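The Green Wall

My wife wanted a green wall in the dining room. She had seen one in a Stullby catalog, behind a bowl of pears that no living family has ever been allowed to eat, and she held the page up to our beige plaster the way a detective holds a photograph up to a suspect.

"It's called Landance," she said.

I said it looked like green.

"It's between a green and a gray."

We drove to Sakalauskas Paints, where the man at the counter told us Landance had been discontinued in July and replaced by Stunent. He laid the two chips side by side. I couldn't have told them apart at gunpoint. My wife drew in her breath as if he had set down a dead bird.

"That's mint," she said.

"It reads minty," the man agreed, and looked at me with pity.
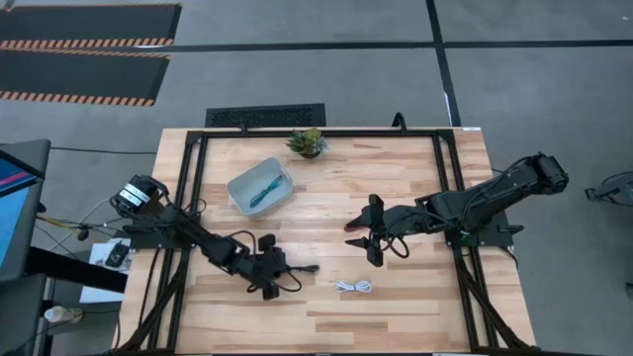 Butcher block, a gray bin and one potted succulent.

He had two cans of Landance left in the back, he said, dented, no returns. They were $50 apiece. I pointed out that the beige had been free, having come with the house. We bought both cans, along with a roller, an angled brush, and a tray that looked exactly like the three trays in our garage.

The painting took a weekend and most of my good nature. The first coat looked like a hospital. The second looked like a more expensive hospital. My wife stood in the doorway at six in the evening, then at seven, then at eight with the lamp on, waiting for it to turn into the catalog.

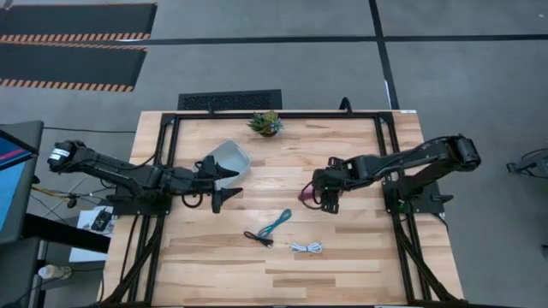 "It's the curtains," she said at last.

It was the curtains, and after the curtains it was the rug, which had apparently been fighting with everything for years and had only now been caught. By the end of the month we had spent about $300 on things that went with a wall, and the chairs were under review. I started eating lunch standing up in the kitchen so as not to become attached to them.

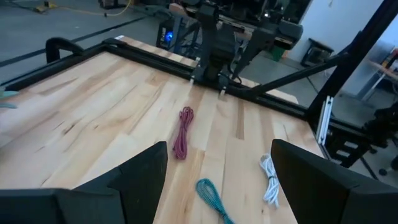 The table was the last to go. It was my grandmother's, dark as a church and the same weight, and my wife said very gently that it was drinking all the light. What she had in mind was butcher block, the pale kind, long strips with a little brown and gray streaking in the grain so it wouldn't look too new. I said my grandmother's table didn't look new either. She said that was a different kind of not new. We carried it to the basement together, resting on every other stair.

The pale one came on a truck. We set it down in front of the wall, and I went out and bought pears without being asked. My wife moved the bowl left, then right, then stood back in the doorway for a long while.

"You know what," she said, "it does look a little minty."

I ate a pear.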